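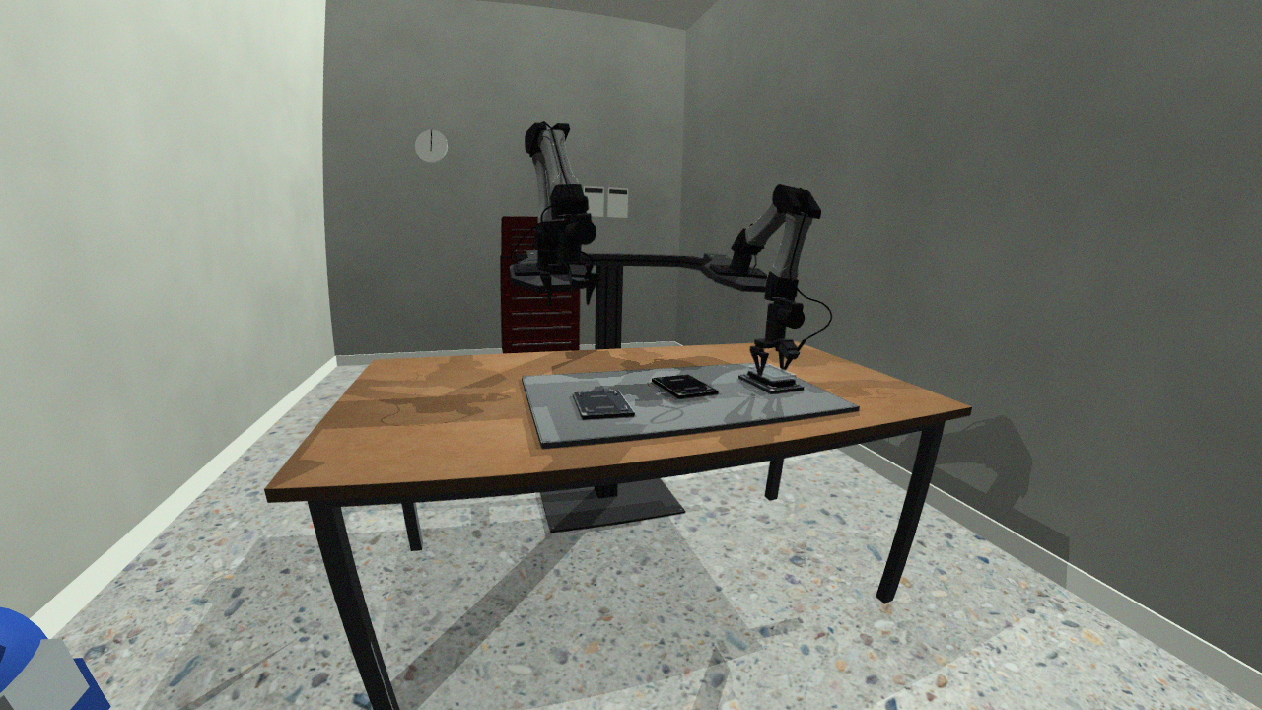

Is it okay to read a long novel in translation alongside the original?

My book group picked a 768-page family saga for the spring, translated from Portuguese, and I've been going back and forth on how to read it. I had Portuguese at home as a kid (my grandmother's side) but I never studied it, so I can follow a conversation and get badly stuck on a page of old-fashioned prose. I bought the English paperback and then found the original at the Flodstead library sale, so now I have both sitting on the nightstand.

So far I've tried a chapter in English and then the same chapter in Portuguese, and it's slow! I'm 40 pages in and we meet again soon. I also keep catching places where the translator cut a sentence in two or dropped a nickname, and then I get annoyed and lose the thread of the story. Has anyone done this with a really long book? Should I just pick one?
Graça Ramalho

Useseo

I did this with a Brazilian novel last November and I'd say pick the English for now. Read it straight through like any other book, go to your meeting, have fun. Then go back to the original for the chapters you loved. When I tried to do both at once I was basically proofreading, and I couldn't have told you what happened to the younger brother.

About the sentences being cut in two - Portuguese can carry a very long sentence without it feeling heavy, and English readers tend to run out of breath. A translator has to decide every time. I don't always like the choice either, but I stopped counting it as a mistake. The nicknames would bother me too. Check the back of your paperback, some editions have a translator's note that talks about names, and I always forget to look until I'm done.

One thing that helped me was a pencil. I put a small mark in the margin of the English wherever something sounded odd, kept reading, and looked up only those spots later. Most of them turned out fine. Three of them made for the best part of our discussion, so bring both copies with you!

Osent

audiobook. if you grew up hearing it you'll understand way more by ear than on paper. my mom is the same with Polish

Tavares

I'm going to disagree a little with Useseo. If you have the language at all, even kitchen-table Portuguese, I'd start each chapter with the first page or two of the original, read out loud, and then switch to English for the rest. You get the voice in your head and it stays there. I read one of my aunt's favorites that way and I could hear her in the English, which I never got from the translation by itself. It doesn't add that much time, maybe a cup of coffee's worth per sitting.

Don't look up every word though. I used to keep a dictionary open and I gave up on so many good books like that. If a word comes back a third time, then I look it up. And if you don't finish before the meeting, go anyway. Half of my group never finishes and they have plenty to say.

Contact us | Copyright April 2026 | Back to top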